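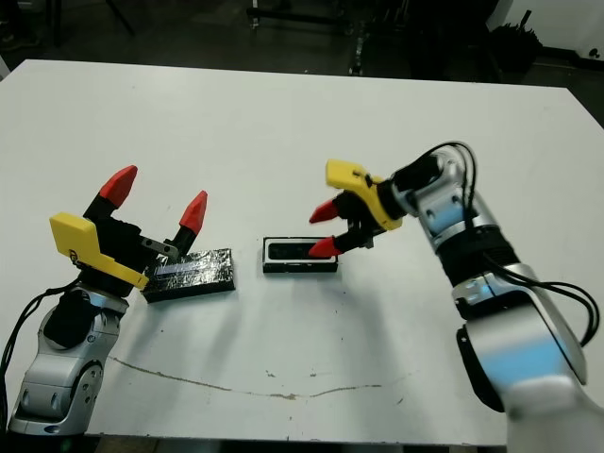

Cedow Community Help - Kitchen & Leftovers Group

Freezing cooked rice and beans in meal portions - what am I doing wrong?

Asked in April - 1,703 views - 3 answers

Hi all, longtime reader and first time asking. I started cooking on one big day a month because my shift changed and I get home at 9 at night with zero interest in chopping an onion. Soups have been great. Chili has been great. My rice and bean portions are making me crazy.

What I do is cook a big pot of long grain white rice and a pot of black beans, let both sit on the stove while I clean up the kitchen, then scoop them side by side into containers. I put the lids on and stack the whole lot in the chest freezer in the garage. When I reheat one (microwave, high, until it's steaming) the rice in the middle is mushy, the rice around the outside is like gravel, and the beans have split and gone kind of chalky. There's also a thick layer of frost under the lid, which can't be helping.

I've tried a splash of water before reheating. It helped the gravel part and made the mushy part worse. I've tried thawing in the fridge overnight, which was a bit better, but I forget half the time. My sister-in-law says to use parboiled rice and I'm not against it, but I have a giant bag of the regular stuff from the Simcombe warehouse store and I'd like to use it up before I buy more.

So:

Is it the rice, the freezing, or the reheating?
Should the beans and the rice be in separate containers?
Does anybody freeze brown rice, and is it any better?

I'd also take any tips on keeping track of what's in there. Last week I thawed what I thought was beans and it was plum sauce.

Thanks in advance!

Answer 1 - marked helpful by 6 people

Oh I have been exactly where you are, and I ate a lot of gravel rice before I got it sorted, so let me save you the trouble! I think it's mostly how you're cooling it and a little bit how you're reheating it. Your rice is fine. Regular long grain freezes well and I wouldn't go out and buy another kind.

The first thing I'd change is letting it sit on the stove while you clean up. The rice in the pot keeps cooking and steaming itself, so the bottom goes soft, and cooked rice really shouldn't hang around warm for long anyway (look up rice and food poisoning if you want a bad evening). I spread mine out on a couple of big sheet pans, maybe an inch deep, the second it's done. I fluff it once with a fork and it stops steaming pretty fast. Then it gets packed and goes straight in the freezer. I never leave it out past an hour, and in summer I'm quicker than that.

The second thing is the frost. That's steam that got trapped when you put the lid on warm food, plus all the empty space above it. If you pack cool rice and press a piece of plastic wrap or parchment right down on top before the lid goes on, you'll get way less of it. I gave up on containers for rice altogether and went to flat zip bags - one meal each, squashed flat, air pushed out, frozen lying down on a cookie sheet and then stood up like books once they're hard. They thaw evenly because there isn't really a middle. That was the big one for me.

For reheating, I go from frozen. Break the slab up in a bowl, add one tablespoon of water, put a plate or a damp paper towel over it, and microwave for 2 minutes. Stir it, then give it another minute, and keep going in short bursts until it's hot all the way through. The stirring matters more than the water does. If you blast it on high without stopping, the outside dries out while the middle is still a block of ice.

On the beans, yes, I'd bag them separately, and I'd freeze them in some of their cooking liquid. Just enough to cover. Mine used to split and go chalky when I drained them first. Also try pulling them off the heat when they're tender but still holding together, they soften a little more when you warm them up. I salt mine toward the end of cooking but my mother salts hers at the start and hers are just as good, so do whatever you like there.

Brown rice freezes beautifully, by the way. I might even like it better from the freezer than I do fresh. Same method, a little more water.

Good luck with the plum sauce situation :)

Answer 2

Get a rice cooker. I have a Tarigan, the small one, and I make it fresh every night, it takes no time at all and you don't need to freeze anything. Put it on when you walk in and take a shower.

Comment from the asker: Thanks, but I'm trying to have dinner five minutes after I walk in the door! Maybe on weekends.

Comment: the small Tarigan is good but the lid seal goes after a year or so, just FYI.

Answer 3 - marked helpful by 2 people

Agree with nearly everything in the first answer, so I'll stick to the parts that weren't covered.

Rinse the rice before you cook it. I didn't see it in your question and I wondered if you skip it. I rinse mine in a strainer until the water is mostly clear, and after freezing the grains stay apart a lot better. I also cut the water down a little when I know a batch is headed for the freezer. For my pot that's a quarter cup less than what it says on the bag, but pots are all different so you'll need to play with it. A teaspoon of oil in there doesn't hurt either.

If you'd like to keep your containers (I did, I hate washing bags), use the shallow ones and fill them almost to the top. Rice doesn't swell much. With beans in liquid you do want to leave a finger's width for expansion. I had a deep set and a shallow set at the same time and the shallow ones won easily. Mine came from the Plislow outlet and the lids have held up, though I let them sit on the counter for a few minutes before I pry them off because cold plastic cracks.

About your chest freezer - please don't stack a whole month of containers in there on top of each other right away. They insulate each other and the ones in the center take forever to freeze. I set mine around the sides in a single layer overnight and stack them the next day. If yours has a fast freeze switch, turn it on a few hours ahead.

For keeping track: masking tape and a permanent marker, written BEFORE the food goes in, when the container is still dry. Name, month, and how many it feeds. The tape peels off clean in warm water. I tried a list on the freezer lid and kept it going for maybe three weeks. I tried an app and that was worse. Tape is the only thing I've stuck with. Beans and plum sauce look the same to everybody once they're frozen, so don't feel bad.

I use up my rice within two months or so. After that it's still okay to eat but it starts to taste like freezer, and then I fry it with an egg and a lot of soy sauce.

Comment from the asker: I do NOT rinse it. Oh boy. Okay, trying the sheet pans and the rinsing this coming month and I'll report back. Is there any reason I couldn't cool the beans on a sheet pan too?

Comment: Only if you don't mind cleaning it up, they'll be in their liquid. I put the pot in a sink of ice water and stir it every few minutes, works fine. Then ladle them out once they've cooled down.

Comment from the asker: Perfect, thank you both!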